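Lab notebook, motion group
17/11/2025
Open day at Birnville, our bench

Entry covers the prep for the open day, the runs during the visit, and what has to be fixed before the Skindale people ask for the same thing. Plunley code base, simulator only. The real cell stayed powered down all day as agreed.

Prep. Loaded the drawer setup left over from August. The chest stands at the back left of the table with the knobs facing the arm, so the arm can come down beside it without reaching over the top. Checked the joint limits on the approach. The wrist gets close to its limit if the target is the lowest knob, so the demo script only uses the upper ones. Physics step left at the default. Shadows turned on, which costs some render time, but visitors read gripper height much better with them.

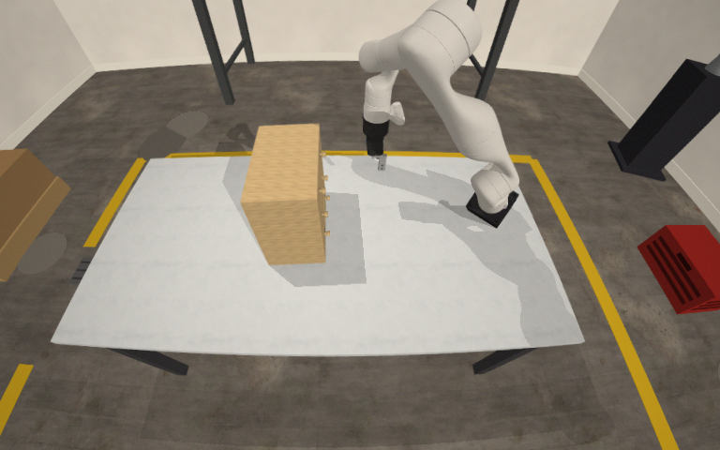
Ran the script 11 times for the first group. Reset between runs is still by hand. If the reset key is pressed before the arm is back at its start pose, the controller keeps the old target and the first move of the next run is too fast. Did this twice with people watching. Workaround for the rest of the day was to wait for the prompt. Proper fix is to clear the target buffer on reset, not done yet.

Second group was from Gatchalian, mostly people who run packing lines. Their questions, as noted at the bench:
- does the planner know where the chest is, or does it find it from the views (in this script it is given the pose)
- what happens if a drawer sticks (friction can be raised per drawer, never tested properly)
- how long to move a script from the simulator to the cell (no good answer, told them it depends on calibration)

One of them wanted to see the gripper's view while the fingers were open and empty, to judge how much table is lost behind the gripper body. Answer is a lot. The lower part of the table is hidden, and with the wide lens the table edges bow outward badly enough that straight-line distances cannot be read off the screen. The Gatchalian people use a narrower lens on their line and put up with more blind area at the sides. Worth trying here.

Render settings for the wide view: 3000 frame buffer, 100 warm-up steps before the first saved frame. With fewer warm-up steps the first frames come out with the arm still settling. Left a note in the config. 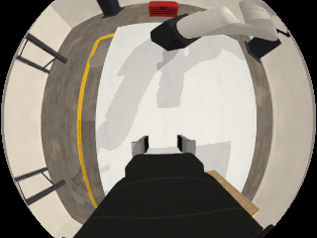

Filed under: Demos / Simulator / Follow-up

Open items, in the order I will get to them.

1. Clear target buffer on reset. Small change, needs a test with the reset key pressed mid-move.
2. Second lens model for the gripper view, narrower. Keep the wide one as default until the two have been compared on the same script.
3. Drawer friction sweep, 3 values per drawer, same approach pose each time. Log the pull force at the wrist.

Skindale has asked for the scripts. Do not send until item 1 is merged. The config can go now, it has no site paths in it.

Display machine is back on the bench and the long monitor cable is in the drawer under the printer.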